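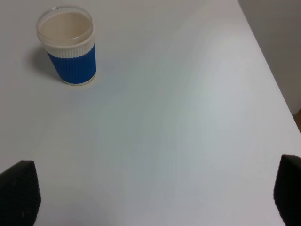
*Disposable cup with blue ribbed sleeve and clear lid.*

**Jistovgate Residents' Association — minutes, 8/24/25**

Present: Raluca Pop (chair), Hugo Courtois, Ysaline Le Goff, Kosmas Pappas
Apologies: Digby Fairweather

**1. Previous minutes**

Approved with one correction: the broken gate is the one on the north path.

**2. Summer fair**

Hugo reported 417 tickets sold. The drinks stand used hot cups with lids and ran short of lids late in the afternoon. Ysaline will order both together next year. The stall fee stays as it is.

**3. Parking on Makowska Lane**

Kosmas has had 53 replies to the parking survey. Most want permits in the evening only. Two households object to permits of any kind and have asked to speak at the next meeting — agreed, five minutes each.

**4. Stairwell lighting**

Two quotes received. Estik came in at almost $3000, including removal of the old fittings. Jutis was lower but left out the basement. Raluca will ask Jutis for a full price before we vote. Hugo asked that the timers be set longer on the top floor.

**5. Bike room**

There are 59 keys out and no current list of who holds them. Kosmas to put a notice in each lobby. Untagged bikes will be moved to the back wall in January and left there for one month.

**6. Other business**

Digby sent a note about the hedge by the bus stop. Ysaline will call the city — the last request was closed without a visit.

Next meeting: same room, date to be sent by email.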